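# Folding boxes with the robots: a page from the packing side

Hi, and welcome to my little corner of the site! I'm on the carton side of packing at Hegyi, I've been here long enough to have had three different lockers, and I got asked to do the gallery page for July on what the robots have meant for the people who work next to them. I'm not an engineer. If you want torque and controllers, Ander's page is the one you want, and it's a good page if you have a coffee and some patience.

The idea was short captions and plenty of pictures, and I have ended up with the opposite of that. Onyekachi Bashir, our shift lead, told me to write like I talk. So you only have yourselves to blame.

**What the job was**

For years my job was flat cardboard in, box out. You take a blank, you crease the flaps, you tuck the tab in, you push it down the bench and you take the next one. I was fast at it and I was proud of being fast, and my thumbs were wrecked by the time I got home. Anyone who has done carton work knows the dry feeling you get in your fingertips, where the board pulls everything out of your skin. I used to go through a tub of hand cream a month and I kept a second one in the car.

There were 13 of us on folding then. We talked all day long. I could tell you the names of people's dogs, whose kid had the solo in the school show, who was on a diet and who was only saying they were on a diet. I want to put that on the page early, since most write-ups about automation go straight to the numbers and I think the talking was half the job.

**How it started**

The first arm came in with the Datanar project and it did one thing, which was pick up a blank and put it down again somewhere else. That was all it did for weeks! We'd go past on break and it would be lifting the same piece of board, setting it down, lifting it again. I thought it was the dullest thing I had ever seen, and then one afternoon I sat down to have a go at guiding it and didn't get up until somebody told me my shift had ended.

Guiding is most of what I do now. You move, the arm moves, and you fold the box through it, over and over, so there are plenty of good folds to learn from. It sounds easy. My first box took me 40 minutes. I have folded more boxes than I've had hot dinners and I could not get one tab into one slot, because you can't feel the board. You don't know how much you rely on the little give in a crease until it's gone and you're going by eye.

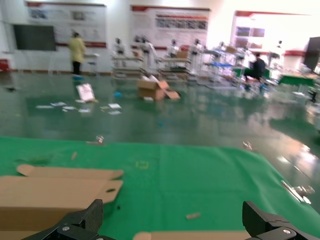 What got me over the hump was slowing right down, and that was hard for somebody who'd spent years being praised for speed. Onyekachi sat with me and kept saying "again, but boring." Boring is what you want. If I do a clever little flick to get a flap over, the arm picks up my clever little flick and then it tries it when the flap is somewhere else, and you get a crumpled corner. So now I fold like I'm teaching my grandmother, and she never liked being rushed either.

I do still flick them at home, by the way. Any box that comes to my door gets broken down and refolded before I've opened what was in it.

**A normal day, more or less**

I get in a little before seven. Shoe covers on, phone in the locker, look at the sheet to see which bench I've got. We work in pairs, one guiding and one resetting, and we swap every 20 minutes or so if we're being good about it. Resetting means putting the board back where it started, picking up whatever came off it, and calling out when you're clear. I thought I'd hate resetting and I don't. It's a nice breather, and you see things from the side that you miss when you're the one doing it.

My own reset routine, for anyone new who has been sent this page to read:

- Hands out, call "clear," wait for your partner to say it back.
- Blank flat on the mat, a bit different from the last time. We want variety, so don't line it up like you're setting a table.
- If a flap has gone soft from being folded too often, swap the blank. You can usually get one more go out of it, but it'll be a bad go and you'll both be cross.
- Write down the bad ones too. Especially those.

That last one took some getting used to. On the old line you hid your bad boxes (come on, we all did, there was a gap behind the strapping machine that could have told some stories). Here a box that went wrong is something the others want to look at. I had one where the tab missed three times and went in on the fourth, and I was mortified, and Ander's people asked if I could do some more like it.

**What changed for us**

I'll do the good part first. My hands are better. I haven't bought hand cream since spring, and I can open a jar in the evening without making a face about it. My back is better too, although I think that's the chairs. We fought for the chairs. The first ones were a kind of bar stool and you felt like you were waiting on a drink that never came.

The pay moved up one grade for those of us who did the training. It's more than before and less than I think it should be, and I have said so in the meeting and I'm saying so here.

The part I'm less cheerful about is the quiet. You can't really chat while you're guiding. You need your eyes on the work, and your partner needs to hear the calls, so the talk gets squeezed into breaks, and breaks aren't all at the same time now. There are people I used to know everything about who I mostly wave at. We started a shared lunch on pay week to get some of it back, and there's a pot of something and far too much bread, and it does help. It isn't the same as eight hours of elbows.

And of the 13, not everyone came over. Four took the training along with me, a few moved to dispatch, where they still tape by hand, and a couple left. One of those left happy, with a garden to get to. The other one I don't think was happy, and I don't want a page like this to skip over her. She was better at the old job than I was. She tried the guiding for two weeks and said it made her feel seasick, and there wasn't much on offer after that besides nights. If I could change one thing about how this was all done, it would be having a proper third choice ready before anybody was asked to pick.

**Things people ask me**

My sister asks if I'm training my replacement. She asks at every family dinner, usually with her mouth full. My true answer is that I don't know. The arm can do the easy cartons on a good day, with someone standing by. It gets confused by things that wouldn't slow a person down for a second, like a flap that has got itself tucked underneath, or two blanks stuck together. The small Flavitz cartons, the ones with the fiddly double tab, are still done by people, every one of them, and I can't see that changing soon. But I also couldn't see myself doing this job two years ago, so I wouldn't put money on my predictions.

People also ask if it's creepy, working around the machines. No! Not to me, anyway. It was strange for the first week and then they became furniture. I say good morning to the arm on my bench, but I also say good morning to the coffee machine, and the coffee machine is much worse at its job.

And they ask if I miss folding. I do, yes. I miss the rhythm of it, late in the morning when the pile was going down and somebody had the radio on and your hands were just doing it without you. There's a bit of that in guiding, once you've had enough practice. I had a run last month of 31 good folds one after another, no crumples and no missed tabs, and I got up and did a lap of the bench. Onyekachi clapped. Then I sat back down and crushed the very next one.

**If you're thinking of putting your name down**

There are training places opening up again after the summer. You don't need to be good with computers – I still type with two fingers. You do need patience and decent eyesight, and you have to be able to do the same thing many times without getting fancy. People who knit seem to take to it. People who are very good at video games are quick in the first hour and then they get bored and start flicking (see grandmother, further up).

Come by the bench and have a go before you decide. Mornings are best, and the stretch right after lunch is the worst, for you and for me. Ask for the chair with the gray cushion, it's the only one where the height lever works, and put it back up when you're done because I'm taller than I look.

Corrections and complaints to me or to Onyekachi, please, and if you've got a good recipe for the pay week lunch that isn't chili, I'd love to have it.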